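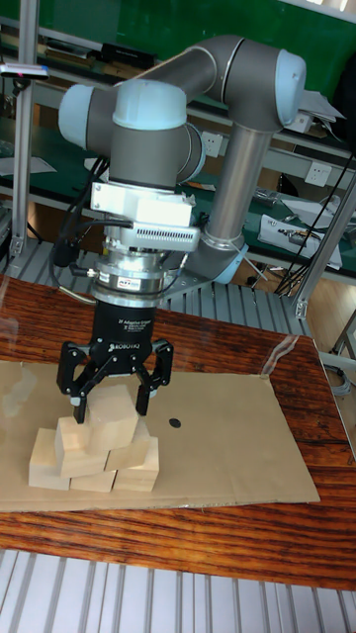

Gate lice

Gate lice is a slang term, used mainly in American air travel, for passengers who crowd the boarding area before their group has been called. It began as staff shorthand and was later taken up by the passengers themselves, most of whom apply it to other people.

Behavior

Crowding usually starts when the inbound aircraft comes into view, though a crew member picking up the microphone is enough. Travelers in the later groups stand near the front of the lane, often at a slight angle, so that they can claim to be waiting for someone. The plane leaves at the same time for everyone on it. Overhead bin space does not, so to speak, and most writers on the subject treat the bins as the main cause. Carry-on bags became more common as checked bag fees spread, and the bins were slow to grow.

Villanueva study

Mercedes Villanueva watched 30 departures at Gillham Regional Airport one December and recorded the movements of 785 passengers. She sorted early standers into 2 kinds: "anchors," who pick a spot and hold it, and "drifters," who advance whenever they put down their coffee. Anchors boarded no sooner than drifters but were more often asked to move. Her paper has been criticized for leaving out families with strollers, whom she described as "a separate weather system."

Airline responses

Zovach Air painted numbered lanes on the carpet at Gillham. Passengers formed a single crowd across all of them, and the carpet was replaced. Tsikata Airways tried announcing groups by text message only, which produced a quieter crowd in the same place. The most durable measure has been a scanner made by Daseson that sounds a low tone when a boarding pass is shown too early. In the first version the tone played 3 times. It was cut to one after gate agents complained that they could hear it at home.

Usage

The singular, "gate louse," is rare. Airlines avoid the term in public and prefer "early queuing customers."

See also: Boarding group; Carry-on baggage; Armrest etiquette

This page was last edited on 5 Oct 2025.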